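4.2 Timestamp alignment and the wrist view

The planner described in Section 3 assumes that every observation it receives belongs to the same moment. Our first implementation honored this assumption by declaring it true. Images from the wrist and head views were stamped on arrival at the host, joint readings were stamped by the arm controller, and the two clocks had been introduced to each other once, at boot. By mid-afternoon they were no longer on speaking terms.

The effect on perception was easy to miss. A stationary arm looks the same at any timestamp, and we had done most of our early checks with a stationary arm. During motion, the host paired each wrist image with a joint state up to 70 ms newer than the image itself. The projected table plane then tilted as the arm sped up and settled politely back into place as it stopped, at which point one of us would look at the screen and report no problem.

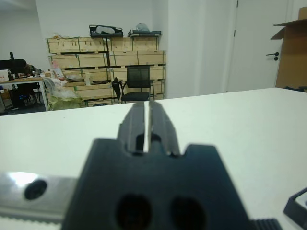 Figure 3. View past the gripper fingers toward the far edge of the table, with the room behind.

We considered estimating the offset from the images alone, using the far table edge as a reference line. This works when the edge is in view and fails when it is not, a property it shares with most methods we tried that month. It also picks up straight lines in the background with great enthusiasm. The Skondalex line filter removed many of these and, on some runs, the table.

The version we kept is duller. Each source now sends its own clock reading with every message, and a small process called Fluvine fits a linear drift model per source over a sliding window of 15 seconds. Joint states are buffered and interpolated to the corrected image time. If no pair of states brackets the image, the image is dropped and the planner waits. An earlier build extrapolated instead, and the planner acted on the result with complete confidence.

Dropping images raised a second question, namely how long the planner should be willing to wait. With two arms sharing a workspace, a stale estimate of one arm is a hazard to the other. We set the limit at 3 missed images -- after that, both arms hold position until a full set of observations comes in. 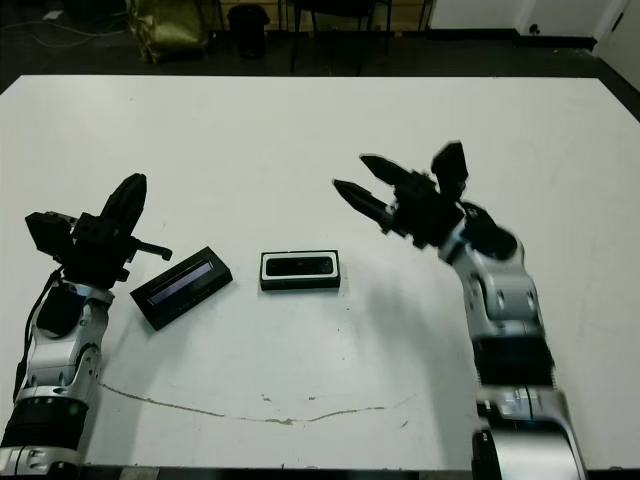
The hold rule applies to both arms even when only one source is late. Letting the healthy side continue was faster on paper, but it required the collision checker to inflate the late arm's volume at each step, and after a few steps the inflated volume claimed most of the table. Holding both sides costs time and needs no extra geometry.

Window length was the one parameter that took real tuning. Short windows chase network jitter; long ones respond slowly when a source restarts. We also reset the fit whenever a source's clock jumps backward, a case we had left out as impossible until October, when it happened before lunch. The logs from that run are kept with the replay tool and now serve as its regression test.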